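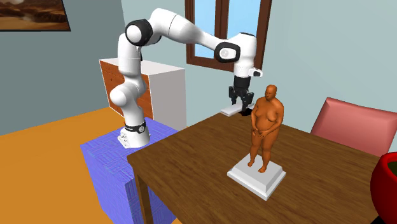
**Refinishing a kitchen table, oil or poly?**

**rostedport_otis** wrote:

Ok so I finally dragged my grandmother's table out of the garage. She bought it in 1999 and it's been under paint cans for most of its life. I've got it sanded to 120 and now I'm stuck on the finish. We eat on it every day, I have two kids, and one of them does slime. My wife wants it to look like bare wood. I want to never think about it again. Help!

**flukska** wrote:

Poly. Water-based, satin, three coats. You said kids and slime in the same paragraph, case closed.

**JHolanda** wrote:

I'm going to disagree with flukska (again, hi!). I've had hardwax oil on mine for six years and I love it. When it gets a ring I rub a bit more oil on that spot and go have lunch. With poly, once it's scratched through you're sanding the entire top.

**flukska** wrote:

Mine's 10 years old and I haven't sanded anything. You're also leaving out that you have no kids and you own coasters.

**JHolanda** wrote:

I own 22 coasters and I'm proud of every one.

**deok_su** wrote:

What's the wood? If it's oak, either one is fine. If it's pine, oil can go blotchy and that slime will leave dents no matter what you pick. Also go to 180 before you put anything on it, 120 is going to show.

**rostedport_otis** wrote:

Beech, I think? Pale with little flecks. There's a Viken sticker underneath but I can't find anything about them online.

**deok_su** wrote:

Flecks sounds like beech to me. Test both on the underside, let them cure, then spill some coffee on each one and leave it overnight.

**JHolanda** wrote:

Oh that's a good idea. And please spread the rags out flat outside if you use the oil, they can catch fire balled up in a trash can. My neighbor lost a shed.

**rostedport_otis** wrote:

Yikes, ok. Two patches going on tonight, 180 first. Flukska, what brand of brush are you using for the poly?

**flukska** wrote:

Cheap foam ones. Toss it after every coat.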